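Local > Business > Technology

Search stories Go Advanced search

Bunico wants 1000 table clearings on record by March

DULLSIDE, Tuesday, December 8, 2020 - Bunico is collecting household pickups in Dullside this winter, one at a time, by hand. The company says it wants 1000 finished recordings before the end of March and is still short of people to make them.

The recordings will go into Tang, the company's learning system for robot arms. Tang is supposed to pick up ordinary things off ordinary tables and put them somewhere else. Bunico says it does that passably in its own workshop and badly almost anywhere else.

So the work has moved out of the workshop. Since last week people have been walking around borrowed buildings with a gripper in their hand, squeezing it shut on whatever is on the table, and letting go again. A camera on the tool records every pass. No robot arm needed at this stage, the company said, which keeps the cost down and means a recording can be made anywhere with a table in it.

The first site is the old Dikier building. Bunico has the use of the ground floor on weekday mornings and the upstairs rooms when they are free. More sites to be named after the holidays, the company said. Homes are on the list, so is a school kitchen, so is a church hall if the insurance question gets settled.

How it works, as explained at the site on Monday. A person gets a card with a task on it. Move the wrapped thing to the mat. Put the small pieces together. Clear the left side and leave the right. The person reads the card, sets the tool at the edge of the table, presses record, does the job, presses stop. Then puts things back in a different arrangement and does it again. 10 passes on a table and then it is time to switch tables, or at least turn this one around.

A pass takes less than a minute when it goes well. When it goes badly it gets kept too, with a note. Bunico wants the drops and the misses, so long as they are marked as such. A thing that slides out of the fingers is worth having, the company said, if the person then goes back and gets it. A thing that rolls under a radiator and stays there is a wasted pass. 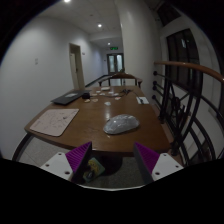

Gripper fingers at the near end of a table in the corridor. A plastic-wrapped item is closest, with small pieces farther back near a cable.

Shiny wrapping is a sore point. Tang has trouble telling the edge of clear plastic from a bright spot on a varnished table, and more than a few of the early workshop recordings had nothing wrapped in them at all. The company has asked for plastic on at least every other table from now on. Also cables, which it calls the most requested item on the cards and the least liked by the people doing them.

Cards do not say how to do a thing, only what should be where at the end. That was changed after the first morning. The earlier cards gave directions down to which side to come in from, and the recordings all came out looking alike. Now people use whichever side they like. Left-handers especially welcome, according to the sign-up sheet, and so is anyone who tends to push a thing to the table edge first and then grab it.

Lighting is left as it is. Same with furniture. The recorders are told not to tidy before they start and not to close doors or move chairs unless a chair is really in the way. Rooms with windows get done once in the morning and again late in the day if the building is open. The corridor table has turned out to be one of the busier spots because it can be used while the rooms are booked, though people do have to wait for foot traffic.

On that. Anyone who walks through while a recording is running can ask for it to be deleted, and the recorder has to do it on the spot. There is a notice at the front entrance to that effect. Bunico says faces are blurred anyway before anything goes into the training set. It says sound is not kept. Papers with names or adresses on them are supposed to come off the table before the start, the one exeption to the no-tidying rule.

Several tenants at the Dikier building asked about the notice when it first went up, mainly about whether they could still use the hallway. They can. The revised notice says so in bigger letters.

Who can do it. Anyone over 18, no background needed. Training is a half hour at the table with someone who has done it before. Shifts run two hours with a break in the middle. The tool gets heavy in the wrist by the end of the first hour and the company is trying out a strap, which some people like and others took off right away. Pay is by the shift, not by the pass. An earlier plan to pay by the pass was dropped before anybody was hired under it, the company said it would only have gotten people to rush.

Up to 25 people can be on the list at once. At the start of this week there were eight. Bunico said it would like to fill the rest before Christmas but expects it will be January. Morning shifts are the hard ones to fill.

Checking is the slow part. Each recording gets watched by a second person who did not make it. The checker has the card and three choices: done, partly done, not done. If the checker and the recorder disagree it goes in a seperate pile and gets looked at once a week. The pile is bigger than expected. Most of it comes down to the wording on the cards. "Next to" has been a headache. How close is next to? One checker was passing anything within a hand's width and another wanted the things touching. The newer cards say touching if they mean touching.

"On the mat" had the same trouble. Half on counts now. It did not last week, so those recordings are being checked over again.

There is also the matter of the start. If the tool is already moving when the recording begins, the system has a hard time with it, so the recorder is supposed to hold still for a breath before going in. People forget. A short tone was added last Thursday, and the company says fewer recordings are being thrown out at that stage, though it gave no number.

Bunico would not say which customers are waiting for Tang or whether there are any. It did say the first use would be clearing and sorting in places where the same tables get messy in different ways every day. Break rooms were mentioned. Nothing is being sold yet and there is no arm at the Dikier building for the public to see. One may be brought over in spring for a trial on the same tables, if the numbers from the workshop hold up.

A question that comes up a lot at the sign-up desk is whether 1000 is enough. The company's answer is that it does not know. It is enough to find out whether the tables in Dullside help or if something about the method has to change first. If they do help there will be a second round, with more kitchens in it and fewer corridors. If they don't, the cards get rewritten again and some of the tables get done over.

The object bins could use a refill as well. Donations taken at the front desk on weekday mornings. Wanted: small boxes, chargers that no longer work, place mats, lids without their containers, wrapped things that won't spoil, blocks, odd pieces from games. Not wanted: glass, knives, batteries on their own, anything with medicine in it, anything you would like back. Items get mixed between tables and there is no way to keep track of who brought what.

Sign-up is at the front desk too, or by the form on the Bunico site. Bring ID. Wear sleeves you can push up, loose cuffs get in the view and the checkers send those back.

No recording on the Thursday and Friday of Christmas week. Back the Monday after. The Dikier building's side door stays locked before nine so use the front.

CORRECTION: An earlier version of this item said recorders are paid by the pass. They are paid by the shift.

More in Local Technology
Dullside library to lend out tool kits starting in January
Parking meters on the east side down again, repair date not set
Dikier building: upstairs heating work pushed back to spring
Bunico asks for longer lease on workshop
School kitchen upgrade goes to second vote
Where to drop off old chargers and cables in Dullside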